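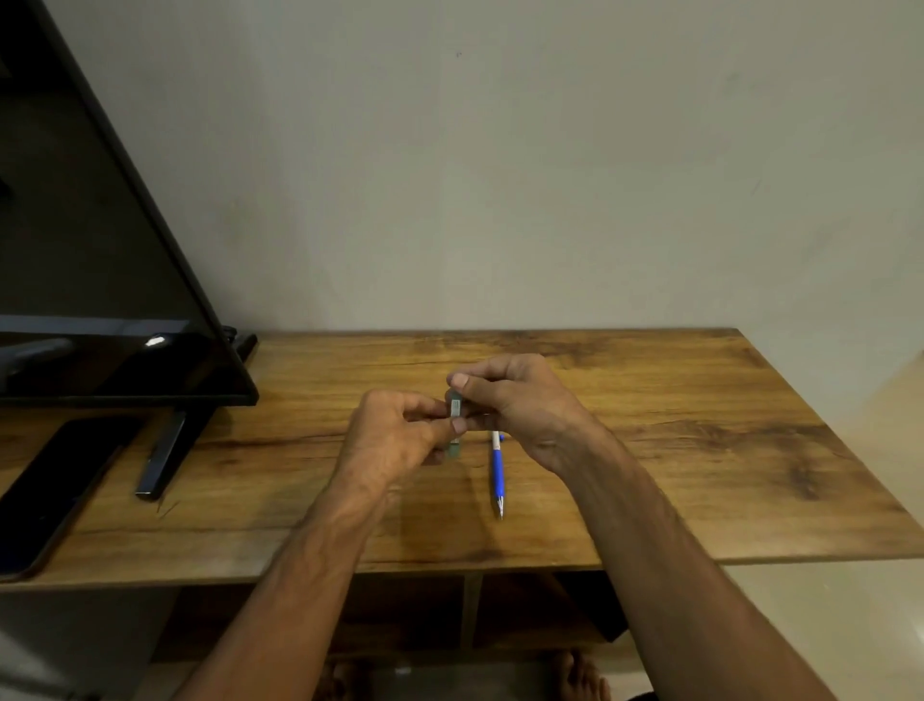
The TV Table Test: Can a Machine Do Your Chores Yet?

Updated 24th February

I get more mail on robots now than I do on grout, and I used to get a LOT of mail on grout. Mostly it's the same question in different clothes. Should I wait? Is there any point learning to clean an oven properly, or buying the good vacuum, or teaching the kids to fold a towel, if a machine is going to roll in and do the whole thing for us?

My answer is to go stand in front of your TV table. Look at what's lying on it. A pen, a tablet or a phone, some little thing you have to pick up and turn over before you know which drawer it goes back to. Then picture explaining that job to a machine, start to finish, including the bit where you don't touch the screen.

So this page is half tips and half me thinking out loud on which chores you can hand over and which are still yours. I've put them in the order I'd tackle them in a living room, then the rest of the house, and there's a workshop bit at the end for the garage people.

Start with the small stuff, using two hands

Everybody wants to start with the dusting. Don't! Clear the surface first. Pick up each small item, look at it, decide, put it down somewhere that isn't the table. It goes faster if you hold a thing with one hand and turn or wipe it with the other, and I know that sounds too silly to write down, but watch yourself do it sometime. One hand pinches the bottom, the other comes over the top, and between them they've worked out which way up it goes and whether there's a button on it you'd better not press.

Machines are coming along on this. I've watched plenty of clips of arms picking up cups and blocks and socks, and I cheer every time. Small flat things lying on a hard surface still look like trouble for the ones I've seen, though, and the deciding is a whole other matter. Is that pen staying by the TV for the crossword, or did it wander in from the kitchen? I live here and I don't always know.

What works for me:

Keep one shallow tray at the end of the table. Anything that belongs in another room goes on it, and the tray leaves when you do.

Click pens get clicked shut before they get put down. I lost a good cushion cover in November to one that wasn't.

Phones and tablets move first, before any cloth or spray comes out, and they go on a chair seat or a shelf, never the arm of the couch.

If you've got a table with open compartments underneath, give each one a single job. Mine are cables, board games and "ask me later." The third one gets emptied once a month whether I like it or not.

Verdict on machines: not yet, for my living room. A tray costs next to nothing.

Dusting a TV that stands on legs

A dark screen shows everything, and a big one near a window shows it twice. Turn it off and let it cool. Use a dry microfiber cloth, top to bottom, no pressing. If there are fingerprints, put a little plain water on the cloth (on the cloth, please, never sprayed at the screen, where it runs down into the bottom edge). No glass cleaner, no paper towels.

Then do the legs. Glossy black stand feet pick up a gray line of dust right where they meet the wood, and a cloth only pushes it around. I use a soft makeup brush, the fat kind, and sweep toward the front of the table, then pick it all up with a barely damp corner of cloth. Same brush for behind the screen, where the wires come out.

If you need to shift the set, get another person. Rigoberto Varela, who reads this page and fixes TVs in Ostuvham, wrote to say most of the cracked ones he sees got that way from somebody sliding the thing along by one corner. Lift both sides together, hold it by the frame, and keep your thumbs off the panel.

Verdict on machines: I wouldn't let one near it. Knocking a TV over takes a second and I'm quite capable of doing it without help.

Wood grain tops

Go with the grain, even when you're only dusting. Knots and dark swirls hide sticky spots really well, so run your bare palm over the top with your eyes shut before you decide you're finished. You'll feel the jam. That's the bit I find hardest to imagine a machine doing as well as an ordinary hand, by the way, the palm test. I've been surprised before and I may be surprised again.

For sticky spots, use warm water with one drop of dish soap on a wrung-out cloth, then a dry cloth right after. For dull patches on an oiled top, a thin coat of whatever oil it had last time, and leave it overnight. If you don't know what it had last time, try a patch at the back by the wall.

Floors, where you really can hand it over

Okay, good news section! Robot vacuums are great. I held out for years and I was wrong. Mine is a Plumareck, it cost me $200 on clearance, it takes 55 minutes to do the downstairs, and I wouldn't give it back. The floor stays clean enough that I walk around barefoot without collecting crumbs, and that was never true when it depended on me.

But you do have to clean up for it, and that's the part the box doesn't go into. Before mine runs, I pick up:

cords and chargers, including the one that hangs down behind the TV

socks, hair ties and anything with a string

the fringe of the rug, folded under

pet bowls (ask me how I know water travels)

It's a decent trade. Five minutes of picking up, then it goes off and does the dull part. Every week I cut the hair off the roller with a seam ripper, and I wipe the little sensors with a dry cloth. If yours has started bumping into things it used to avoid, wipe the sensors before you call anybody.

I borrowed the fancy kind that mops as well, the $1,000 kind, from my sister-in-law while she was away. It mopped nicely. It also needed its dirty water tank rinsed out, and I forgot, and I'll leave the smell to your imagination. If you have a lot of hard floor and you're good at remembering tanks, go for it. I have a bucket.

Verdict on machines: yes for vacuuming, yes with homework for mopping.

Dishes

People forget we already have a dishwashing robot. It's been under the counter for decades. It just can't load itself, and neither can my family. Scrape, don't rinse. Plates face the middle. Put big bowls at the sides so the spray arm can spin, and give it a turn with your finger before you close the door. Clean the filter every couple of weeks, more if you eat a lot of rice.

Loading is a lovely puzzle of a job and I've seen arms manage it in demo videos, slowly, with the plates all matching. My plates don't match. One of them is a frisbee.

Verdict on machines: washing yes, loading and unloading still you.

Laundry

Washing and drying got handed over before I was born. Folding hasn't been. Cloth never lies the same way twice, and a fitted sheet has defeated better minds than mine. For towels, thirds the long way and then in half, and put them in with the fold facing out. For fitted sheets, tuck the corners into each other, lay it flat, make it a rectangle any way you can, and put it inside its own pillowcase so you never have to look at it.

I do keep the washer's delay timer set so it finishes as I get home, and that one button has saved me more rewashing than any gadget I've bought.

Verdict on machines: folding, ask me again in a few years.

In the workshop

Rok Atanasov runs the floor at a small cabinet shop, Mestivton Joinery, and he let me trail around after him for a morning. They have a machine that cuts panels all day long to a size I couldn't hit once. What struck me was what people were doing while it ran. They were sorting screws, wiping down, picking up a fitting, turning it over, putting it in the right bin. TV table work again, with louder music.

His tips, which I've stolen for my garage:

Sweep before you switch off for the day, while you still remember where you dropped the small bit.

Put a magnet on a stick through the sawdust before it goes in the bag.

Label the front of the bin and the shelf under it. The bin wanders off, the shelf doesn't.

Keep one pencil or pen tied to the bench. Everyone will take it anyway, so tie it well.

He'd love a machine to do the sweeping around the saws, he said, and he'd trust it the day it could tell an offcut worth keeping from one that isn't. His own crew argue over that every day.

So should you wait?

No! Buy the robot vacuum if your floors suit it, run the dishwasher full, use your timers. For the picking up and the putting away, get the tray, and learn the jobs properly. If a helpful machine does turn up at your door you'll need to show it where things go, and you can't do that if you don't know.

Readers keep asking for my list of what to keep in the cleaning caddy, so: two microfiber cloths, the fat makeup brush, a seam ripper, dish soap, an old toothbrush, a dry sock for blinds. The caddy itself came from Zinchenko Hardware and has outlived two handles.

Next up is refrigerator door seals. Send me your worst ones.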